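The Plurkeo Table Oil Kit: Two Months In, and I Have Questions

May 7, 2018

75 shares
30 comments

I don't trust any product that promises to "bring wood back to life." Wood is dead. What you can do is slow down the staining and make it look a little deeper in color, and there are plenty of cheap ways to do that. So when the Plurkeo kit started showing up in every home newsletter I get, with the words "one coat, one hour, ten years," I assumed I'd hate it. I bought it with my own money in March and have been using it ever since. I don't hate it. I don't think the box tells the truth, either.

Let's start with what you get for 75 dollars. There's a bottle of oil, a smaller bottle of cleaner, two white pads, a gray pad, a cotton cloth and a folded sheet of instructions in type so small I had to go find my other glasses. The cleaner smells like oranges and something under the oranges. The oil smells like a hardware store, and I mean that as a compliment.

The cleaner goes on first. You wipe it with the grain, wait ten minutes, wipe it off. My table is a hand-me-down that has had homework, candle wax and one very bad nail polish afternoon on it, and the cleaner took off a surprising amount of brown. It did nothing to the nail polish. The instructions say it removes "most household marks," and I suppose that depends on your household.

Then you're supposed to rub with the gray pad. How hard? It doesn't say. For how long? "Until even." I went at it for most of an evening and I still have one patch near the corner that looks lighter than the rest when the lamp is on. A beginner will either stop too soon or go straight through an old finish, and the sheet spends more space on the company's history than it does on this step.

The oil itself is good. I'll give them that without a fight. It goes on thin, it doesn't turn sticky while you're still working, and the color on my test board went from flat tan to a nice warm amber. I put the same board through the things I do to a real table: a cold glass left overnight, a ring of coffee, a spoon of olive oil, a wet dish towel. The glass left a faint ring that I could feel more than see. The coffee wiped up. The towel was the problem. After a night under it, the board had a dull spot the size of my palm, and a second coat only partly hid it.

Which brings me to "one coat." No. One coat looks fine for two weeks. By the third week the area where people rest their arms had gone dry and a bit chalky, and water stopped beading there. I did a second coat then and it's held up much better. If the company would just say two coats on the box I'd have nothing to complain about on this point, but then they couldn't say one hour either.

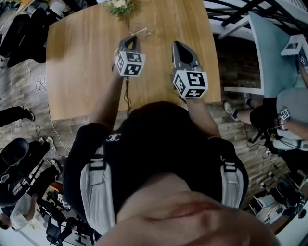

FURNITURE CARE

How it compares

My neighbor Callum Haworth refinishes chairs for a living and has strong feelings about kits in general. He thinks they're a way to sell you a rag. I asked him to do half of a spare board with the Plurkeo oil and the other half with the Ditatness hard wax he normally uses, and not to tell me which was which.

I picked the Ditatness side as the better one. So did my sister. It had a lower shine and felt less slick under the hand, and it shrugged off the wet towel. It's also harder to put on. Callum works it in small sections and buffs each one before it sets up, and when I tried it on a scrap I left swirls all over the place that I couldn't get out without sanding. For someone doing this once a year, the Plurkeo oil is a lot more forgiving. You can come back the next day and fix a missed spot and it blends right in.

I also tried the Hulme paste, the one in the flat tin that grocery stores carry. Skip it. It looks lovely for an afternoon and then shows every fingerprint.

About those ten years

The company's website quotes 1,493 customers who "agree their table looks newer." Newer than what? When were they asked? I wrote to customer service and got a friendly reply from a Romain Delaunay, who said the survey was done after the first use. So those people were looking at fresh oil. Of course it looked newer. I asked where the ten-year figure came from and he told me the finish lasts up to ten years "with regular maintenance," and that regular maintenance means another coat every season. By that measure my car has been clean since I bought it.

He was polite about it and he answered within a day, so credit where it's due. He also confirmed that the refill bottle costs 30 dollars and is the same size as the one in the kit. That's the useful bit of news here. The cleaner can be replaced with mild dish soap and patience, the pads are just pads, and you already own a cotton cloth. Buy the refill and you have everything that matters.

A few smaller gripes. The cap on the oil doesn't close tightly, and mine left a ring on the shelf. The cloth sheds lint on its first use, so wash it before it gets anywhere near the oil. And please lay used oily rags out flat to dry, outdoors if you can, before you throw them away. Rags balled up in a trash can can heat up and catch fire all by themselves. The warning is on the sheet, on the back, near the bottom, under the part about the founder's grandfather.

Would I buy it again? The oil, yes. The box, no. If your table is already in decent shape and you only want it to look cared for, the refill will do that nicely and you'll have plenty left over for cutting boards, though check first that the label on your bottle says it's safe for food. Mine does. If your table has deep rings or a peeling finish, no kit at this price is going to fix it, whatever the newsletter says, and you'd be better off paying someone like Callum for a day.

I have a tin of the Cerkance oil on the way, which claims to need no cleaner, no pad and no second coat. I'm going to put a wet towel on it first thing.

Share this review
30 comments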